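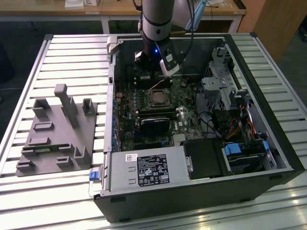 Taking an old tower apart: your questions

10th June, by A-yeong Ha

Same questions keep coming in so here they are in one place. Desktop towers only. Laptops another time.

Which way up should the case go?
On its side, open side facing you. Flat bench, decent light. Unplug everything first, then hold the power button in for a bit.

Do I need special tools?
Not many. One cross-head screwdriver does most of it. A pot for the screws, you will loose them otherwise.

What order do you work in?
Cards and memory first. Then drives, then the power supply, board last. Ragnvald Grønli does the drives first and we've stopped arguing.

Can I open the power supply?
No. Leave it shut, whole thing goes in the metal box. Read the label if you want the rating, thats all.

What are the blue plastic bits?
On a lot of Dell towers, catches and release tabs. Look for them before reaching for the screwdriver.

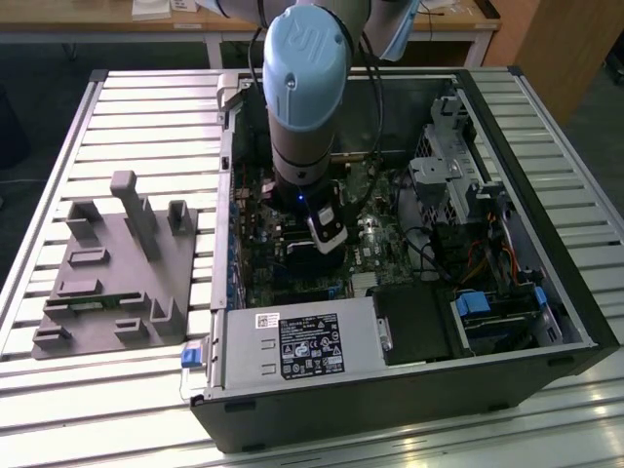

How long does one tower take?
18 minutes once you know the model. First go, allow nearly 4 times that.

What about my files?
Take the drive out and keep it, or hand it in seperately and ask for it to be wiped.

Related
- Sorting cables with the Jirnow trays
- Lusus drop-off: what we take in June
- Which screws fit what

We use cookies to remember your settings. Accept / Manage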